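Fri 9 February
By Jae-hoon Seol

Display screen and workstation check, Irton office, second floor

Scope: all fixed desks, the two shared tables by the kitchen, and home workstations for staff on hybrid contracts. Meeting rooms are checked separately in September. Each item is marked Pass, Action or Not checked. Comments are given where the mark alone is not enough.

1. Seating

1.1 Seat height adjusts and holds under load. Action. Chair at desk 14 sinks slowly when occupied. Tagged and withdrawn. Replacement requested from stores.

1.2 Backrest adjusts for height and tilt. Pass.

1.3 Feet flat on floor or footrest provided. Action. Two staff were using boxes of printer paper as footrests. Proper footrests to be issued by team leads.

1.4 Castors suited to floor covering. Pass. Hard castors on the vinyl near reception were changed last year.

2. Screens

2.1 Top of screen at or slightly below eye level. Action. Most laptops on the shared tables are used without a riser. The tables are meant for short stays, but booking records for the Nenanari project team show the same people there for full days. Either the risers are supplied or the bookings are limited. Decision with the floor manager.

2.2 Screen free of glare. Action. West-facing desks only, after 2 pm. Blind at the third window does not lower past halfway.

2.3 Text size readable without leaning forward. Pass. One user of the Zapata planning tool reported small type in the calendar view. Zoom setting explained at the desk.

3. Breaks and working pattern

3.1 Staff know that screen work should be broken up. Pass. Short, frequent breaks are preferred to one long one.

3.2 Breaks are taken in practice. Action. Diaries were sampled with permission. Back-to-back calls of up to 9 hours were found in one team, with no gap marked for lunch. Default meeting length to be cut from 60 minutes to 50 across the department.

3.3 Out-of-hours messages. Action. Managers should use delayed send. The quiet period is 8 pm to 7 am and applies to all chat channels, including Inia project channels, which had been left out of the original setting.

4. Floors, routes and storage

4.1 Walkways clear to full width. Pass on the office floor. Bags were found under several desks but not in the route.

4.2 Cables tied or covered. Action. Loose extension lead behind desk 22. Not to be joined to a second lead under any conditions.

4.3 Footwear and coats stored tidily. Pass. Applies to home workstations as well, where the desk is in a hall or shared room. Low open storage is acceptable if it does not narrow the route to the door.

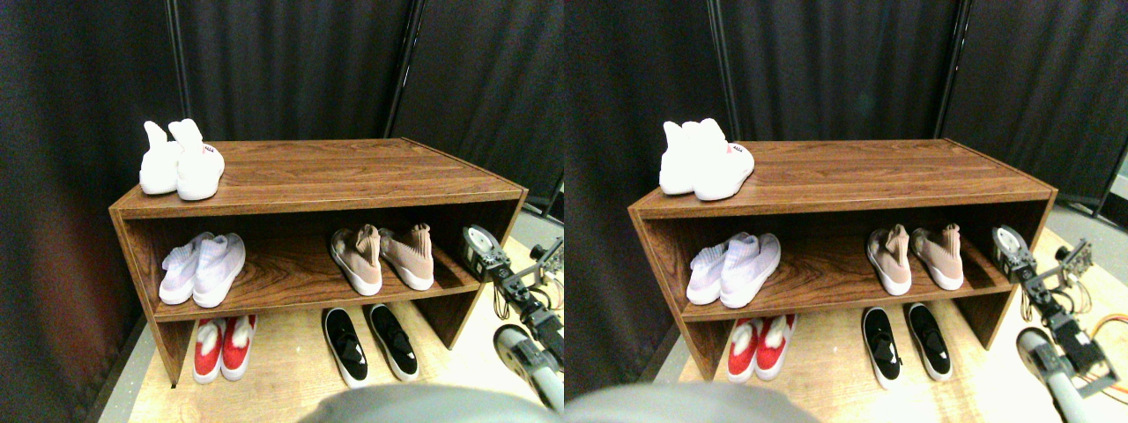

Item 4.3: low bench with middle shelf, shoes kept in pairs.

4.4 Heavy items stored between knee and shoulder height. Action. Archive boxes on the top shelf of the stationery cupboard to come down. Do not lift from a chair.

5. Lighting, heat and noise

5.1 Light level at desk. Pass. Task lamps available on request.

5.2 Temperature. Pass at time of check. The complaint log shows cold mornings on Mondays, when the heating starts at the same time as on other days after two days off. Start time to be moved forward by one hour.

5.3 Noise. Not checked. Meter out for calibration. Staff comments were collected and mainly concern calls taken on speaker at the shared tables.

6. Training and records

6.1 Self-assessment form returned. Action. Reminders sent to those outstanding. A form copied from the previous year with only the name altered will be sent back.

6.2 Eye test entitlement explained. Pass.

6.3 New starters assessed in first two weeks. Action. Three missed, all of whom joined during the office move. Appointments now booked.

Budget note: footrests, risers and the chair at desk 14 come to £1,232 against a limit of £2,000. The blind repair is charged to the building and is not included.

Actions without a named owner go to the floor manager by default. Items marked Not checked remain open until a result is entered.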